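2022-05-08

Dye bench, indigo vat 2 and the Savari cotton

Vat 2 was sluggish when I opened it. Surface film was thin and gray, very little bronze on it, and the liquor underneath was more green than yellow. I skimmed it and took a jar from below the surface to look at in the window. Cloudy, with specks that had not dropped by lunch. My guess is undissolved lime from the last top-up, which I put in too fast.

Fed it 20 g of fructose dissolved in hot water, stirred slowly down one side, lid back on. Left it alone until after lunch. By then the jar sample from the middle was amber and the film had a proper copper sheen, so I went ahead with test strips before committing any yardage.

Cloth today is the plain weave from Savari, lot 3044. It arrived with more size in it than the January lot. A drop of water sat on the surface and took a long time to go in. I scoured it once with soda ash and the Tundex detergent, a low simmer, and the water came out the color of weak tea. Scoured again and it ran paler. I would plan on two scours for the rest of this lot. The January cloth needed one.

Weighed out dry after scouring: 300 g, cut into strips with a pinked edge so they don't ravel in the rinse.

Strips and dips

Strip A - one dip, one minute. Pale, a little uneven at the fold. I think there was still air trapped in it when it went under. Wet out longer next time and squeeze under the water.

Strip B - three dips, one minute each, aired ten minutes between. Even. A nice middle blue, slightly green until it was rinsed, then clear.

Strip C - three dips, five minutes each. Darker than B, but less than I hoped for the extra time. There is some crocking on the white rag when dry. Not bad, but I would not sell it like that.

Strip D - six dips, one minute each. The best of the set. Deeper than C and it rubs off less. This is what the old notes say about short dips and I should stop testing it every spring.

All strips got a cold rinse, then a splash of vinegar in the second rinse, then line dried in the shade.

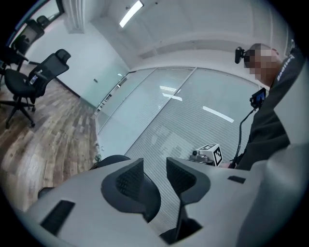
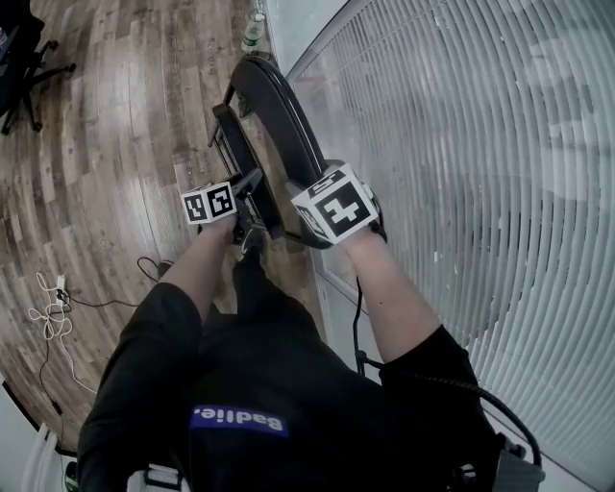 Lò resist paste

Mixed a small batch of the Lò recipe: rice flour, rice bran, salt, a little slaked lime. Steamed the dough in rings for an hour and kneaded it while hot. It went from beige to a yellow tan when the lime went in, as it should. Thinned with warm water until it dropped off the spatula in a slow ribbon.

Pushed it through the dot stencil onto two pieces of scoured cloth. The first piece had too much paste and the dots spread where the stencil lifted. The second was cleaner. Both are drying flat on the mesh rack by the back wall. Please don't hang them, the paste slides if the room gets humid.

They need to be bone dry before they go near the vat. If the paste cracks at the edges I will add a bit more bran to the next batch. More salt would also keep it from drying out so hard, but last year the salty batch went soft in the vat on the third dip and we lost the pattern.

Supplies

Bukix lime is nearly finished. One scoop left in the tub, and it has been open long enough that I don't trust it for a new vat. Fine for paste. Need to order more before vat 1 is rebuilt.

pH strips: the roll in the drawer is the wide range one and no use past 10. The narrow range strips are in the tin with the thermometer.

The blue bucket has a hairline crack near the handle. Still holds water but keep it for rinses only.

To do

Re-check vat 2 in the morning before stirring. If the film has gone gray again, feed it a half dose and leave it a full day.

Scour the rest of 3044, two rounds.

Rub test on strips B and D after a hot wash. Compare with the January samples, which are in the flat file, second drawer.

Dip the stenciled pieces six times at one minute, same as D. Go in from the side and keep the cloth off the bottom so it doesn't pick up sediment.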